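About Pleria

Pleria is a small press that publishes fantasy, urban fantasy and the odd ghost story. We read 900 manuscripts last year and took 9 of them. We put those numbers at the top because most publishers' About pages start with a sentence about the magic of storytelling, and we have read enough of those to last us. 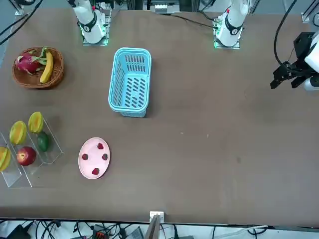
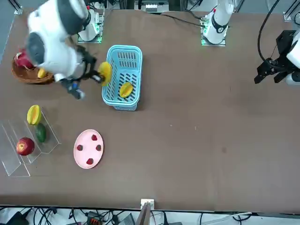
We started because we were annoyed. Two of us had worked at larger houses and the third had been a bookseller, and we had all sat through the same kind of meeting, where a perfectly good novel about a haunted ferry was sent back to its author with a note asking whether the ferryman could be a vampire. The book was later dropped. The vampire fashion was over within a couple of years anyway, and the people who had sent the note were by then asking everyone for angels.

So we are suspicious of trends, and we are suspicious of people who say they can see the next one coming. If you write to tell us that your book is the next big thing, we will read it, but you have not helped yourself.

What we publish

Our first book was Hindel, a novel about a town that has made a bad bargain with something living under its mill pond. It sold 187 copies in its first year. We still think it is one of the best things on our list, and it has gone on selling slowly ever since, mostly to people who were handed it by someone else. We mention the 187 because new authors ask us what to expect, and the figures they find online tend to come from people selling courses.

Our best known title is probably the Jistholm sequence, which follows a family of grave keepers in a northern port where the dead are taxed. It opens in 1689 and moves forward a generation with each volume. Readers ask how many volumes there will be. The author has given us several different answers and we have stopped printing any of them on the back cover.

Then there is The Ouazzani Door, our one attempt at what the trade calls a crossover book. It has a locked house, a girl who can hear keys, and a demon who is more interested in paperwork than in souls. Some shops put it with young adult and some with horror, and we have had complaints from both kinds of reader. We would publish it again.

We do not publish science fiction, mostly as we are bad judges of it. We do not publish poetry, memoir or picture books. We do read romance with supernatural elements, provided the supernatural elements would be missed if you took them out. A love interest who happens to be a werewolf on page 40 and never mentions it again is a man with a beard.

What we don't believe

We don't believe in the chosen one, or at least we need a lot of persuading. Roughly speaking, if a prophecy tells the reader how the book will end, we would like to know why we should keep reading. There are good answers to this. Most submissions don't have one.

We don't believe a book needs a sequel. Plenty of the manuscripts we see are described as book one of five, and in many cases there is one decent story in there that has been stretched out and stopped short so the other four can exist. We buy single books. If the first one works and there is more to say, we talk about it then.

We don't believe in rankings. It is possible to be a number one bestseller in a category so narrow that it contains a dozen books, and to hold that position for an hour in the middle of the night. We have had it happen to us. We did not put a gold sticker on the cover.

We are also doubtful about comparison lines, the kind that say a book is for fans of this and that. We have written them ourselves when a distributor insisted. They are usually a way of borrowing someone else's readers and then disappointing them.

How we work

Each submission is read by one of us, and if that person likes it, by the other two. All three have to want it. This has cost us at least one book that went on to do very well elsewhere, and we have talked about changing the rule and decided against it. A press this small can't afford to have one person in the room quietly hoping a book will fail.

Editing takes a long time here. Authors should expect two full rounds and possibly a third, and the first letter will be long. Some writers find this welcome and some find it insulting, and it's better to work out which you are before you sign anything. We don't ask for changes to suit the market. We do ask what the monster eats, where the money comes from, and how everyone got to the castle so fast.

We pay an advance. It is small. We pay royalties twice a year and send a statement that a normal person can read, with the returns shown as returns. We have never charged an author for editing, cover art, marketing or anything else, and if a company calling itself a publisher asks you for money, please close the email - even if the contract looks handsome, and even if they have told you that your voice is rare.

Covers are decided by us after talking with the author, which means you will be heard and may still lose the argument. We avoid hooded figures with their backs turned. We have used one, early on, and it is still in print.

What we get wrong

Our publication dates slip. If the catalog says spring, it may be summer. We are slow to answer email during the weeks before a book goes to the printer, and our website shop has a habit of charging the wrong postage to Canada, which we refund when people tell us.

We were also late to audiobooks. We thought listeners would not sit still for a slow book about grave keepers and taxes. The first Jistholm volume has now sold better in audio than on paper, so our opinion on formats should be taken for what it is worth.

Submissions

We open to submissions once a year, for the whole of August. Send the first three chapters and a plain summary that includes the ending. We know you would prefer to keep the ending a surprise. We can't judge a plot without it, and a line such as "but all is not as it seems" tells us only that you have read other summaries.

There is no need for a biography unless something in your life bears on the book. Please don't include a quote from a friend. Please don't include a map, though if we take the book we will certainly want one.

Everyone gets a reply. If the answer is no, it will normally be short and it will not contain advice, as we have seen what happens when a stranger's passing remark gets built into a second draft. A no from us means that three particular people were not all convinced, and you are free to conclude that we have poor taste.

Booksellers and libraries can order through the usual wholesalers or from us directly. Reviewers should ask for a copy by email and say where the review will run. We do send books to people with very small blogs. We don't send them to people who want to be paid for liking them.

Page last updated August 2019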